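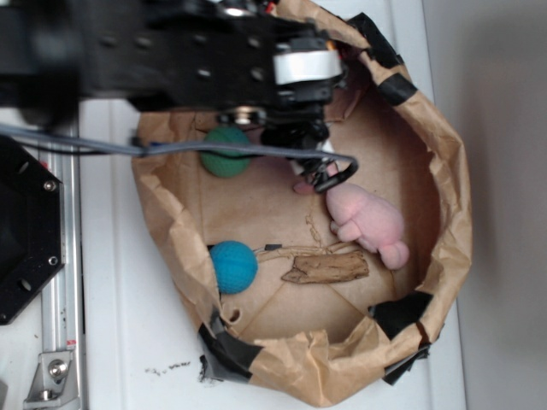 We got going a little after seven in the back room at Zuketti, and the whole first half hour went to the swap day, so I'll start there. Last year we had everything heaped on tables and by lunchtime you couldn't tell a sock from a scarf. Widad wants everything handed in by bag this time, small stuff especially, and she wants the bags standing open so people can look in without tipping them out. We all liked the way of doing it with the rim rolled outward and a few pieces of black tape to hold it, as on the brown bag with the pink plush toy. So that's agreed: paper bags, tops rolled, tape on the rim. I said I'd write it on the drop-off sheet, and I will (it's on my list, Widad, I promise!).

**Who was there:** me taking notes, Widad Fakhoury in the chair, and the usual crowd from both stairwells of Seltora House. The top floor sent apologies and a lemon cake, so they are forgiven.

**Notes from last time**

Read and okayed, with one fix. I wrote that the bike rack was "finished" and it's still missing its bolts. Sorry about that.

**Swap day, continued**

It's going ahead in February, doors at 10 a.m., over by 2. We're back in the Ruchti hall, and the fee is 88 dollars, same as last year, with the kitchen included. We do have to bring our own dish towels. Drop-off is the evening before, from 5 until 8, and this time we mean 8! I was still standing there at 9:30 last year with a man and his fish tank.

We had a long back-and-forth about what to turn away. Here's where we landed:

- no car seats or bike helmets
- no mattresses, not even crib ones
- puzzles are fine if the box says how many pieces are missing
- electrical stuff only if the owner stays and plugs it in for people

Somebody asked about books and we went in circles for ages. I love the book table and I'd hate to lose it, but we did end up hauling most of them home again. Compromise: kids' books and cookbooks yes, encyclopedias no.

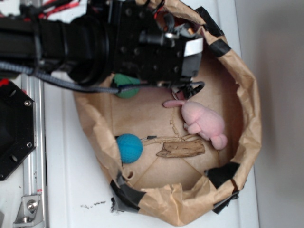

The other sticking point was leftovers. The thrift store will take clothes if they're folded and sorted by size, and they won't send a truck for less than a full load, so we need two people with big cars. I can do one trip if my sister gives me the wagon back. Still looking for a second driver, so please come find me or leave a note under my door.

**Flyers**

Flistard quoted us for 200 or for 1,000, and the bigger order is so much cheaper per sheet that half the room wanted it right away. Then Widad asked where exactly we were going to put a thousand flyers, and that got very quiet. We voted for 200. I'm doing the wording, and the stairwell B kids have offered to draw the border again. The cats with hats were a huge hit, so I'm all for it.

**Laundry room**

Dryer on the left is eating quarters. It's been reported twice. Widad is calling the management office in the morning and won't be as polite as I was. Until then please use the right one, and clean out the lint, because last week it looked like a small animal had moved in. The sign-up sheet is going back on the door. Four slots per household per month, and you can trade them as much as you like.

**Hallway lights**

New bulbs are in on floors one and two. Three is waiting for the tall ladder.

**Labels for the swap tables**

We came back to this at the end after Widad remembered that we hadn't settled it. She'd like a card at each table with the age range in big letters, so baby things, little kids, big kids, grown-ups. I asked about putting labels on the bags as well, and we decided against it. A kraft bag gets crumpled once it's been opened up and handled, like the light brown one below with its folded, wrinkled rim, and it's hard to get a label to lie flat on that. Cards on the table it is, and marker for anything that really has to be written on a bag.

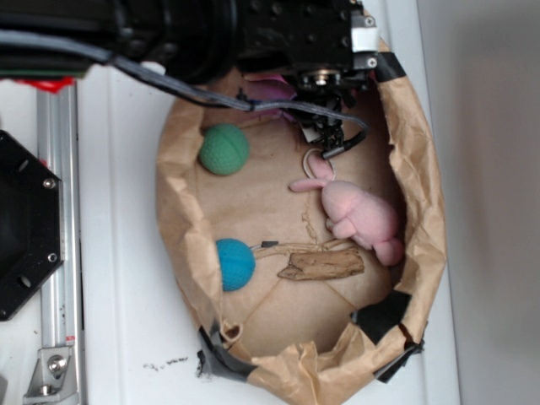 The coffee corner was the last bit of the swap plan. We're doing it by donation again, with the jar by the door, and Zuketti is lending us the big urn. A couple of people thought we should put out white tablecloths to make it look nicer, but a plain white tabletop like the one under that open bag shows things off fine, and I'm the one who'd be washing the cloths! So no cloths. Bring cake if you bake, and put a card next to it if there are nuts in it.

**To do**

- Me: drop-off sheet, flyer wording, sister's wagon
- Widad: call about the dryer, confirm the hall, ask Zuketti when we can pick up the urn
- Stairwell B: border drawings, table cards
- Everybody: start saving paper bags

We wrapped up at 8:40. Same room next month, and whoever left the green umbrella, it's hanging on my doorknob.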